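Eraser

An eraser, called a rubber in Britain and in many other countries, is a small block or stick of soft material used to take pencil marks off paper. It is one of the humblest things in a school bag and one of the first that children learn to choose for themselves, often with great care, from a shelf where the picture on the wrapper matters a good deal more than what is inside.
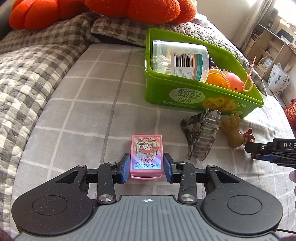 How an eraser works

Pencil lead contains no lead at all. It is a mixture of graphite and clay, baked hard, and when it is drawn across paper it leaves tiny flakes of graphite caught among the fibers at the surface. The flakes do not soak in the way ink does, and this is what makes pencil so forgiving. An eraser is a little stickier to graphite than paper is, so when it is rubbed over a line the flakes let go of the fibers and cling to the eraser instead.

The rubbing also wears away the eraser itself, and that wear is useful. The crumbs that gather on the page carry the graphite with them, and each crumb that comes off uncovers a clean patch underneath. An eraser that is too hard does not shed enough, so the graphite stays on its face and gets pushed back over the page as a gray smear. One that is too soft crumbles away in a few weeks and leaves its owner sweeping the desk with the side of a hand.

Warmth plays a small part too. Rubbing heats the eraser slightly and makes it tackier, and a block that has spent the night in a cold car will often do poor work for the first minute or so.

History

Before rubber, the usual way to lift a pencil mark was with bread. A piece of fresh white bread with the crust pulled off was pressed into a ball and rolled or dabbed over the drawing. It worked quite well, and some artists went on using it for charcoal long after better things came along, though it could leave a greasy trace and was known to attract mice. For ink on parchment, clerks scraped with a small knife or smoothed the surface with pumice.

Natural rubber came into use for the purpose in Europe in the eighteenth century, and the English name of the material comes from this very job of rubbing out. The early pieces were cubes of raw gum. They removed pencil nicely, but they turned sticky in summer, stiff in winter, and smelled rather strongly after a while. Vulcanization, the process of heating rubber with sulfur, was worked out in the nineteenth century and gave a material that kept its shape through the seasons. Erasers became an everyday item soon afterward, and before long they were being fixed to the ends of pencils, first by setting the rubber into the wood and later with the small metal sleeve called a ferrule.

Plastic erasers, most of them made of softened vinyl, spread in the twentieth century and are now the sort that many people picture first: white, smooth, and wrapped in a cardboard sleeve.

Kinds of eraser

Pink and wedge erasers. These are the old classroom standard in the United States, usually made of synthetic rubber with a fine grit mixed in. The grit helps lift heavy marks, and it can also rough up thin paper if the user is in a temper.

Vinyl erasers. Soft, clean, and good with dark lines. They tend to roll their crumbs into neat strands that are easy to pick up. The cardboard sleeve keeps the block from bending and is slid back as the eraser wears down.

Kneaded erasers. A gray putty favored by artists, which can be pinched to a point or flattened. It is pressed onto the drawing and lifted away, so it lightens a tone gently and leaves hardly any crumbs. When it gets dirty it is stretched and folded until it looks fresh again, and with good treatment it lasts for years.

Gum erasers. Brown, crumbly, and very gentle. They are often used on large drawings and on delicate papers, and they make a tremendous mess.

Ink erasers. Much harder and full of grit. They do not lift the ink so much as sand away the top layer of paper beneath it, and anyone who has used one too eagerly will remember the hole.

Electric erasers. A short stick of vinyl is spun by a small motor. Drafters used them for fine corrections on plans, and many illustrators still keep one nearby for picking out highlights in hair and fur.

Novelty erasers. Shaped like fruit, animals, or cakes, or packed in decorated boxes with cartoon characters. Their erasing powers vary a great deal. Many are never used at all, and their owners would be quite upset if someone tried.

Manufacture

A rubber eraser begins as a dough. The rubber is mixed with sulfur, vegetable oil, coloring, and a filler such as chalk or fine pumice, and the dough is passed again and again between heavy rollers until the color is even. It is then pressed into sheets or pushed through a shaped opening, heated so that it cures, and cut to size. Freshly cut blocks have sharp edges, and many factories tumble them together in a large drum to soften the corners.

Vinyl erasers take a simpler route. Powdered vinyl is stirred with a plasticizer, which keeps the finished block flexible, and the mixture is warmed and either molded or extruded in a long bar. The bar is cooled, sliced, and fed to a machine that wraps each piece in its sleeve.

Smaller makers have often had a loyal following near home. The Tostex works at Brudari produced a two-colored eraser called the Zadico, soft white at one end and gritty blue at the other, and people who went to school in the district tend to speak of it very fondly. Its recipe was put together by the chemist Floarea Hodoroagă, who tried 11 mixtures before she settled on one that did not stain the paper in damp weather. The blue end was meant for ink. Most children used it for pencil anyway, and teachers complained about the holes.

Collecting

Erasers are cheap, colorful, and small enough to fit in a drawer, and it is no surprise that people collect them. Some collectors stay with advertising erasers, given away by banks and shoe stores. Others look for character goods, or for a single shape in as many colors as can be found. The Danish collector Kaj Kjærgaard kept more than 1,000 of them in flat wooden trays made for seed packets, sorted by smell, with the strawberry ones given a tray all to themselves.

Collecting brings its own troubles. In her handbook for beginners, Corina Stanciu warns that the plasticizer in a vinyl eraser slowly creeps out and will soften or melt certain other plastics – a ruler, a pen barrel, the lid of a display case – so that two things left touching over a summer may be found stuck fast by fall. She advises paper between the pieces and, where possible, keeping the original wrapper on. Scented erasers are best kept in closed tins, both for their own sake and for that of the neighbors.

Rubber erasers age differently. They dry from the outside in, turning shiny and then cracked, and an old one will drag across the page and leave a brown or pink streak behind. Light speeds this up, so a sunny windowsill is a poor home for them.

Care and cleaning

A dirty eraser can be cleaned by rubbing it on a scrap of plain paper until the gray is gone. Vinyl blocks may be wiped with a damp cloth and left to dry. A rubber one that has become glossy can often be brought back with a few strokes on fine sandpaper or an emery board, which takes off the hardened skin. Kneaded erasers should not be washed.

Crumbs are best brushed away with a soft brush, as a bare hand leaves a little oil on the paper and may smudge whatever part of the drawing was meant to stay.

See also

Correction fluid
Ferrule
Graphite
Pencil sharpener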